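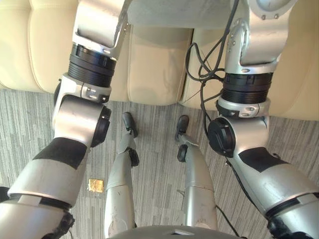

1/ So as of June I'm running client services at Verusar, and since a few of you wrote to ask what on earth that means, let me try to tell it properly (get a coffee, you know how I am).

2/ We help companies move their people. Somebody takes a job three states over, and we find the movers, the temporary apartment, the school forms, all of it. I started on the phones at Brenico, back when we had 16 desks and one very tired printer.

3/ My first boss there was Mackenzie Sawatzky, and she taught me to call the family before I called the employer. The employer wants a date. The family wants to know if the piano will fit up the stairs. I still make that call myself when I can!

4/ Last year my team handled 752 moves, and the ones I remember best are the messy ones. Ruggiero closed an office and 200 households had to decide, in one spring, whether to go or stay. I learned so much from the people who said no.

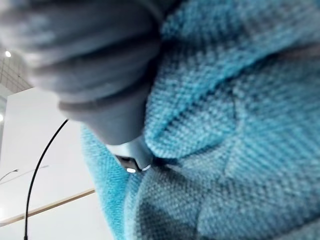

Metal fingertip pressed into the fabric, cloth bunched up tight.

5/ What changes for me now: I get the budget and the vendor contracts as well as the people side. I'm nervous about the contracts, I'll admit it. If you've ever renegotiated storage rates and lived to tell the tale, my inbox is open.

6/ I'm also hiring two move coordinators for the Vukamley account. You don't need a background in relocation. Patience on the phone and a good memory for pets' names will take you a long way, and I'm happy to talk before you apply.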